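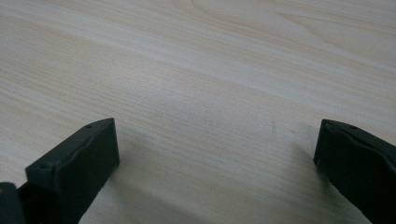 Workshop > Notebook > Tables > Verkau top

Search the notebook

June, started 8:40

Verkau table top, second day of work on the surface. Janka Murín asked me to write down more than last time, so I write more.

I looked at the top with the lamp low from the side. The straight grain is fine and calm, it will take the oil without trouble I think. I worry more for the part where the grain makes arcs, like flames. It is a little darker already and the oil will make it darker again. Janka likes this. I am not sure that the client does, he chose from a small sample which had only straight lines.

There are also a few tiny dark specks between the grain lines. I don't know yet if they are in the wood or if it is dust from our sanding. To check: wipe with a clean cloth, look again, and do not sand before I have looked.

Trial on the offcut from the same delivery (Ďurica, job 1097):
- grit 120, then 180, along the grain
- one half with Rostent oil, thin coat, left 60 minutes, then wiped
- other half with 2 coats of the same oil

The half with one coat stays pale and I prefer it. The half with two coats became yellow, more than I expected from the can. Kha Ung came to see it and he says the yellow is in every oil of this type and we should try the white one from Gusside. We have no white one in the store. I put it on the order list.

Before the next step:
Ask the client for his opinion about the arcs, and send him the offcut, not only words.
Clean the lamp, the glass has fingerprints and it confuses me when I look for scratches.
Janka needs the big clamps back by 4 pm.

No oil on the top itself today.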